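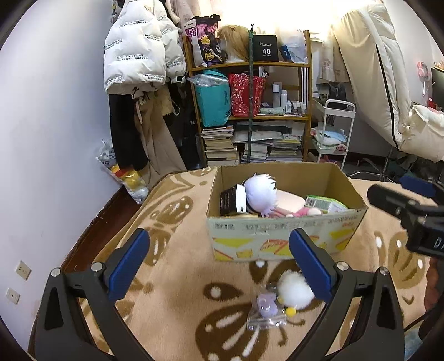

Savel Hauswirtschaft, Fachbereich Textilpflege
Plüschdecken und Kuscheltiere waschen und einlagern
Stand: 30 Okt 2025

Plüsch besteht meist aus Polyesterflor auf einem Trägergewirk. Der Flor verträgt Wasser und Waschmittel gut, Hitze und hohe Schleuderdrehzahlen dagegen schlecht. Maßgeblich ist das eingenähte Etikett.

Decken: einzeln waschen, Feinwaschgang 30 °C, flüssiges Feinwaschmittel, kein Weichspüler. Die Trommel höchstens zur Hälfte füllen. Bedruckte Decken auf links wenden. Nach dem Schleudern ausschütteln und liegend trocknen, den Flor im feuchten Zustand mit weicher Bürste in Strichrichtung legen.

Kissen und Figuren: Nähte prüfen, offene Stellen vorher schließen. Im Wäschenetz waschen, Schleuderdrehzahl auf 400 U/min begrenzen. Die Füllung trocknet deutlich langsamer als der Bezug. Erst einlagern, wenn sich auch der Kern beim Zusammendrücken trocken anfühlt; das kann mehrere Tage dauern.

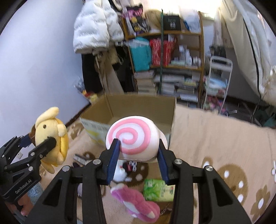
Plüschkissen mit rosa Spirale, dahinter ein offener Karton

Kleinteile: Anhänger und kleine Figuren in Druckverschlussbeutel geben, Luft ausstreichen. Restfeuchte führt im geschlossenen Beutel zu Stockflecken.

Lagerung: Kartons nur in trockenen Räumen, Abstand zur Außenwand 7 cm. Schwere Stücke nach unten, nichts pressen, da Druckstellen im Flor bleiben können. Inhalt und Monat auf dem Deckel notieren. Kontrolle im März, dabei alles einmal auslüften.

Rückfragen zur Fleckenbehandlung: Shirley Lavoie, Durchwahl 715.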